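Ticket: Whistling tone in room 11, comes and goes
Opened by: Khadija El Idrissi, Gotinstead
Assigned to: Wael El Sherbiny, building services
Status: Open, monitoring 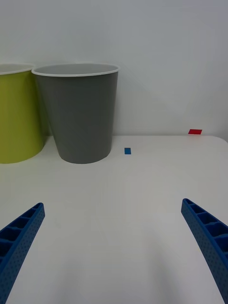

Room 11, white table and back wall. Plastic containers at the far left.

Opened 5/25/19

Original report (Khadija El Idrissi)
There is a high, steady tone in room 11. It seems to come out of the back wall, or from somewhere above it. It starts without warning, goes on for a while and then stops. Two of us hear it clearly, one hears it only when standing, and Floor says she doesn't hear it at all. We had something like it in December and were told it was fixed. It gives me a headache by lunch. Please don't close this without coming up to listen.

Entry, Wael El Sherbiny
Went up and listened. Silence for the whole visit, apart from the normal rush of air from the ceiling vent. I'm not saying there is no tone. I'm saying I didn't hear one, and so far I have a description and nothing to measure.

Looked up the December ticket. It was closed by Ciltudel with the words "adjusted and tested OK." It doesn't say what was adjusted, in which direction, or what the test was. I would like to know how you test for a sound that comes and goes by standing in the room once. I have asked them for the job sheet.

Asked Khadija to write down start and stop times, and what the weather is doing. She asked what the weather has to do with it. Possibly nothing.

Entry, Khadija El Idrissi
It began again right after you left. Lasted through our whole morning call. People on the other end asked whether somebody was boiling a kettle. I will keep the list but I want it noted that they heard it too.

Entry, Wael El Sherbiny
Noted, and that is useful. If it comes through on a call then it's a real sound in the room and we can drop the hearing question.

Floor Van Loon sent me a recording from her phone. (She still can't hear it live. She can hear it on the recording, which annoys her.) I ran it through a free spectrum app. There is a sharp peak at 1000 Hz. I am a little suspicious of such a round number out of a free app, so I'm treating it as "a clear tone in the middle range" until I can get the proper meter back from Bensaid.

What I have ruled out so far:
Lights. Switched them off at the wall while Khadija was on the phone to me with the tone going. No change.
Radiators. Off for the season and cold to the touch.
The charger for the cordless phone. Unplugged, no change.
Water pipes. Nothing runs behind that wall according to the drawings. I don't put much weight on the drawings, which also show a door where the supply closet is.

Entry, Zineb Soliman, Ciltudel service desk
Thank you for contacting Ciltudel. We have reviewed the December visit and confirm the system was left in good working order. The Hemar fan controller on this air handler is running an older software version. We recommend updating the controller, as the new version includes improvements to noise and comfort. Please confirm and we will schedule.

Entry, Wael El Sherbiny
Before I confirm anything, three questions for Ciltudel.

Which of the improvements in the new version concerns a whistling tone in one room? The same controller serves the whole corridor and I have no complaint from anybody else.
What was adjusted in December?
If we update the software and the tone goes away, how will we know it was the update? Any update also restarts the fan and resets the schedule.

I have had equipment "fixed" by a restart before and seen the same fault come back a few weeks later with a fresh invoice attached.

Entry, Zineb Soliman, Ciltudel service desk
The technician who attended in December is no longer with the company and the job sheet is not available in our system. We can confirm that the update is recommended for all customers.

Entry, Wael El Sherbiny
So there is no record. I'm treating December as a visit where nothing is known to have been done.

Declined the update for now. I didn't refuse it forever. I want to change one thing at a time.

Khadija's list is in. It's a better piece of work than the job sheet would have been. Looking down it, the tone doesn't follow the weather, so that was a wrong guess of mine. It doesn't follow the elevator either, which was Floor's theory. It does start in the morning, stop over lunch and come back after, and there is none of it late in the day. I laid that beside the controller's own log. The fan moves up to stage 2 when the corridor fills with people and drops back when they go out to eat. Every start on her list falls inside a stage 2 period.

That is a match, but it only tells me air is involved. It doesn't tell me the controller is at fault. A fan can push harder quite correctly and make something else whistle.

Entry, Fadwa Gaber, Bensaid property office
Hi all. Meter is on its way up to Wael. Just to say from the landlord side that any work above the ceiling needs to be agreed with us first, and that tenant furniture has to be cleared by the tenant. Also, has anyone considered that the door might be the cause? We had a whistling door on another floor.

Entry, Wael El Sherbiny
Fair point about the door, tested it. With the tone going, opened the door fully: tone drops in pitch and nearly fades. Closed it: back to full strength. Taped the gap under the door and along the latch side: tone gets slightly louder. If the door gap were whistling, taping it should have killed the noise. What I think is happening is that the door changes the pressure in the room, and the pressure changes whatever is making the sound. So Fadwa's idea was wrong in the useful way.

Proper meter agrees with the free app, by the way. I owe the app an apology.

Next I forced the fan by hand from the controller menu, with Khadija in the room and me at the panel, on the phone to each other. Nothing at low speed. The tone comes in cleanly when the display shows 1000 rpm, and it's gone again as soon as I step down. Did it over and over. It came in at the same point every time, and she didn't know which way I was turning it. I asked her to call out "on" and "off" without looking at the vent or at me. No misses. That is the first thing on this ticket I would call a test.

Entry, Zineb Soliman, Ciltudel service desk
Thank you for the update. As the tone follows the fan speed this would confirm a controller issue. Shall we proceed with the software update?

Entry, Wael El Sherbiny
No. It would confirm that the tone follows air flow. Please send somebody with a ladder to look at the damper in the branch duct to room 11. I have asked Bensaid for access above the ceiling and Fadwa has agreed. Gotinstead will clear the table themselves.

Entry, Wael El Sherbiny
Ciltudel attended, with me holding the ladder so that this time somebody would be able to say what was done.

Found: the damper blade in the branch duct was turned almost shut, and the locking nut on the handle was finger loose. With the fan at the higher stage the air has to squeeze past the edge of the blade. Holding the handle still by hand changed the note. Opening it a little took the note away completely.

My guess is that the damper is what got "adjusted" in December, by someone who wanted less draft at the vent, and then crept further as the nut worked loose. I can't prove that. It would explain why things were quiet for a while and then not.

Done: blade set to half open, handle marked with paint pen at the set position, locking nut tightened with a wrench. Nothing else touched. Controller software left as it was. Fan stepped up through the same point as before, with the door open and then closed. No tone, and the peak is missing on the meter as well.

Side effect: more air comes out of the vent now. Khadija says she can feel it on her neck. We may have to move the outlet vanes, which is a separate job and should get a separate ticket so it doesn't end up as another "adjusted."

Entry, Khadija El Idrissi
Quiet all day. I'm keeping the list going anyway. Thank you for the blind test thing, it was the first time since December that I felt I wasn't being humored.

Entry, Zineb Soliman, Ciltudel service desk
We are pleased the issue is resolved. May we close the ticket?

Entry, Wael El Sherbiny
Not yet. One quiet day is what we had last time. I want to see the paint mark on the handle still lined up after the fan has been through a few full weeks, and I want Khadija's list to stay blank for the same period. If both hold, I'll close it.

Also please put the following on your job sheet, in these words: damper in branch to room 11 found nearly closed, lock nut loose, set to half open, marked and tightened. Send me a copy when it's in your system.

Entry, Fadwa Gaber, Bensaid property office
Ceiling tile over the damper has a chipped corner after the visit. Small, but who is paying for that?

Entry, Wael El Sherbiny
It was chipped before we started, I have it in my notes from the first visit. There are spare tiles in the supply closet. I'll swap it when I go up to check the paint mark.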